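二月，早上

天花板上的那块水渍又长大了。昨晚睡前我用铅笔沿着边描了一圈，今早起来一看，它已经越过铅笔线，往吊灯那边去了，形状从土豆变成了靴子。描线是网上学来的办法，说这样可以判断漏水是旧的还是新的。现在我知道了，是新的，而且很有上进心。

我给物业打电话，响了很久，接电话的人让我说一下门牌号，我说了，他说系统里没有我们这栋楼。我说我们这栋楼已经在这里站了快一百年，他说那您可能要打另外一个号码。另外一个号码是传真。我在电话里听了一会儿传真机的叫声，居然觉得比刚才那位亲切。

外面还在化雪。克莱勒堡（Clellurberg）每年二月都是这样，雪白天化，夜里冻，第二天再化，屋檐底下挂一排冰，掉下来的时候像有人在院子里摔盘子。这座城市的老房子都是为下雪造的，显然没有人想过雪后来会变成水。

上午十点多

自己上了一趟阁楼。我买这套顶层的时候，中介把阁楼叫作“有潜力的空间”，搬进来以后它的潜力主要体现在装东西：前房主留下的三块踢脚板、一卷不知道什么年代的壁纸、我自己的滑雪板（滑过一次）。手电筒照了一圈，屋顶底下那层木板有一片颜色发深，正好在烟囱旁边。我伸手摸，湿的。再往下看，保温棉像一块吃饱了的蛋糕，一按就出水。

蹲在那里的时候我忽然想，自己这几年在这套房子上花了多少心思在看得见的地方。墙重新刷过，插座面板换过，厨房的水龙头换了两回，第二回是因为第一回那个拧起来会唱歌。至于烟囱根部那一圈金属皮，我今天才知道它有名字，叫泛水。一个会漏的东西居然叫泛水，起名字的人很诚恳。

下来以后先放了一个盆在阁楼的木板下面，又放了一个锅在盆旁边，因为水不太听指挥。锅是煮意大利面的那口，晚饭只好改吃面包。

中午

翻出购房时的文件，想看看屋顶上次是什么时候修的。文件一共一个大夹子，里面最厚的部分是关于地下室自行车该怎么停的规定。屋顶只有一行字：“状况与楼龄相符。”买房的时候我读到这句话还挺放心，觉得相符是个好词。今天重新读了一遍，背后有点凉，也可能是阁楼门没关好。

给几家修屋顶的打电话。第一家说现在全城都在漏，排到四月。第二家问我在不在市中心，我说在，他说那停车不好停，就不来了。第三家是吉斯勒（Gisler），接电话的女士问了三个很正经的问题：水是滴还是渗，烟囱还用不用，屋面是瓦还是铁皮。我答得上来前两个。第三个我跑到街对面仰着头看了半天，回来告诉她是瓦，她说好的，下午有人在附近，可以先来看一眼。我几乎要哭出来。她又说，看一眼要收上门费，我就没哭。

挂了电话吃了两片面包。

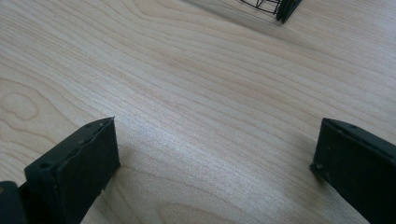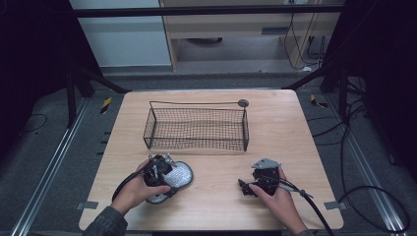
浅色木纹桌面，两张都有；黑色网篮在第二张里。

下午三点

吉斯勒的人来了，叫图梅洛·莫科埃纳（Tumelo Mokoena），带着一架折叠梯和一个大得惊人的保温杯。他进门先脱鞋，我说不用脱，他看了看我铺在走廊里接水的毛巾，说还是脱吧，万一毛巾是干净的。毛巾不是干净的。

他在阁楼待了不到十分钟，从天窗探出去半个身子，在外面敲敲打打，然后缩回来，头发上全是冰碴。结论是这样的：烟囱根部的金属皮翘起来一角，大概是哪年冬天冻的，翘起来之后有人用密封胶糊过，胶已经干透，一抠就是一长条。他把那条胶递给我看，像递一条晒干的鱼。胶的牌子还看得出来，塞夫登（Sevden），我认得，因为我家浴缸边上也是它，而且是我自己打的。图梅洛看了我一眼。我声明屋顶上的不是我打的。他说他没这么说。

我问严重吗。他说今天先用一块临时的盖住，能撑到雪化完，之后要把烟囱周围的瓦掀开，换新的金属皮，下面发黑的木板要看情况，好的话只换几块。我问不好的话呢。他喝了一口茶。

报价是当场写在一张纸上的：换金属皮和周围26片瓦，外加脚手架。脚手架一项比其余各项加起来都贵。我指着这一行问，能不能不搭，他说可以，那您得找一个会飞的。脚手架租金按周算，起步1000，不管他在上面待一天还是待一个礼拜。我问那他打算待多久，他说两天，天好的话。也就是说剩下的几天我付钱请一副铁架子看风景。

他走之前又叮嘱了几件事，我怕忘，抄在这里。天花板的水渍现在不要刷，干透以前刷什么都会再透出来，刷也要先上一层封底漆。湿掉的保温棉要拿出来，捂在里面会发霉。阁楼两头的通风口不要堵，上面那块旧毯子请拿走。那块毯子是我塞的，去年冬天，为了省暖气。他问为什么塞，我说冷。他说阁楼就应该冷，下面才应该暖。这句话我想了一会儿，觉得很对，也觉得我去年整个冬天都在给一堆踢脚板取暖。

下午五点

把湿的保温棉往下搬。这东西说明书上写“轻便易搬”，那是指没喝水的时候。一共装了11个大垃圾袋，从阁楼口一个个放下来，走廊里顿时没有地方走路。胳膊上全是细毛刺，痒得要命，上网查，说要用冷水冲，不要用热水。冷水冲完还是痒，只是同时还冷。

搬到最里面那块的时候，底下压着一张报纸，前房主垫的，有半版是卖房广告。其中一套就在我们这条街上，三间房带阳台，价钱看得我坐在横梁上发了一会儿呆。广告最后一句写着“屋顶新修”。我把报纸晾在暖气上了，也不知道晾它干什么。

楼下邻居上来敲门，问是不是在装修。我说漏水。她立刻问会不会漏到她家，我说暂时只漏我家。她很明显地松了一口气，然后想起来应该表示同情，就说了句真不容易。我趁机提起屋顶属于公共部分，费用应该大家一起分担，管理公约里写着的，我中午刚好读到，在自行车那一章后面。她说她锅上还炖着东西。

晚上

写邮件给全楼业主。第一稿太客气，读起来像我在为漏水道歉。第二稿太硬，读起来像律师函，而且最后一段我写了“保留一切权利”，其实我也说不清自己有什么权利。第三稿只写事实：哪里坏了，谁来看过，多少钱，临时措施已经做了，附报价单和那条公约。附件里本来还想放那条干鱼一样的密封胶的照片，后来觉得算了，发出去他们八成会来问浴缸。

发完四分钟就有人回信，我心跳加快点开，是二楼的自动回复，他在休假，三月中旬回来，紧急事务请联系物业。

顺手也给菲多塞尔（Fidosell）写了一封。他们是当初卖这套房子给我的中介，每逢节日给我寄一张卡片，问我有没有考虑过出售。我问他们手里有没有屋顶以前的维修记录。回信倒是快，说很抱歉没有相关资料，不过最近顶层带阁楼的户型非常抢手，问我方不方便安排人上门估个价。我看了看走廊里那堆垃圾袋，又看了看天花板上的靴子，回信说欢迎，记得带伞。写完删了，改成暂时不考虑，谢谢。

保险那边也得问。保单上写着赔“突发性的水损”，我拿不准一个翘了好几年的铁皮角算不算突发。对我来说是很突发。在线表格里有一栏叫“损失发生的准确时刻”，精确到分钟，不填不让提交。我填了今天早上醒来看天花板的时间。下一栏问当时采取了什么措施，我老老实实写：起床。后来想想不妥，改成放置容器接水，联系专业人员。再下一栏要上传照片，天花板拍了五张，哪一张都看不出有多惨，灯一照显得还挺有艺术气息，只好挑了最丑的一张。

十点，上阁楼检查。临时的那块盖得很牢，锅里没有新的水，盆里有一点，可能是木板里剩下的，慢慢往外吐。图梅洛说过头两天会这样，不用慌。我把盆倒了，放回去，又把它往左挪了挪。

天花板上的铅笔线重新描了一圈，这次写了钟点。描的时候脚下的椅子晃了一下，铅笔在旁边划出长长一道，以后刷墙得一起盖掉。

明天要做的：垃圾袋得送去回收站，不知道湿的收不收，先打电话问。封底漆不急。通风口那块毯子拿下来以后有股味道，扔阳台上了，决定不再拿进来。再问问吉斯勒脚手架能不能跟隔壁楼拼一副，他们那边烟囱看着也歪。还有买一口锅。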